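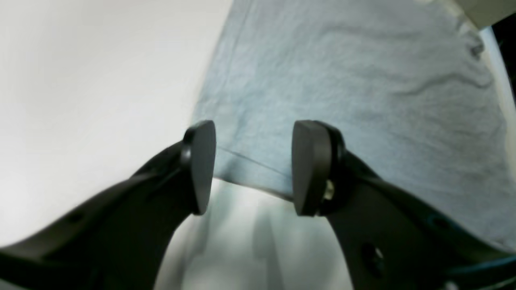 Gearóid Mulligan asked whether towels and T-shirts should be folded the same way before they go on the shelf. They should not, and the two methods are given separately in this section.

Section 2. Folding and Shelving Household Linens

2.1 Before You Begin

Clear a flat surface that is wider than the largest item in the load. Sort towels from shirts. Set aside any item that is still damp at the hem or seams; these areas hold moisture longer than the rest of the cloth.

CAUTION: Do not place damp fabric in a closed Vulero cabinet. Mildew may form and spread to other items.

2.2 Smoothing the Fabric

1. Hold the item by two corners and let it hang freely.
2. Shake it once or twice, then lay it on the surface.
3. Smooth the cloth by hand from the center toward the edges.
4. Check that the bottom hem lies straight. If the hem curls, press it flat with the palm.

Note: Light wrinkles in soft cotton do not need ironing before storage. Deep creases should be pressed on the setting shown on the care label.

2.3 Towels

1. Lay the towel flat with the care label facing down.
2. Fold it in half lengthwise and align the hems.
3. Fold it in half again across its width.
4. Fold into thirds. Place on the shelf with the rounded fold facing out.

2.4 T-shirts

1. Lay the shirt face down.
2. Fold each side toward the center of the back. Lay the sleeves flat along the fold.
3. Bring the bottom hem up to the collar.
4. Turn the shirt over and fold in half once more.

Note: The Vulero shelf insert has 13 slots. Each slot holds 2 folded shirts. Towels belong on the open shelf.

2.5 Hanging Items

Items that crease easily may be placed over the Gellico rail. Turn the rail arm 90 degrees until it locks, then drape the item so that both ends hang at the same height.

CAUTION: Do not hang wet towels on the rail. The added weight may loosen the wall bracket.

For replacement inserts and rail parts, see Section 5.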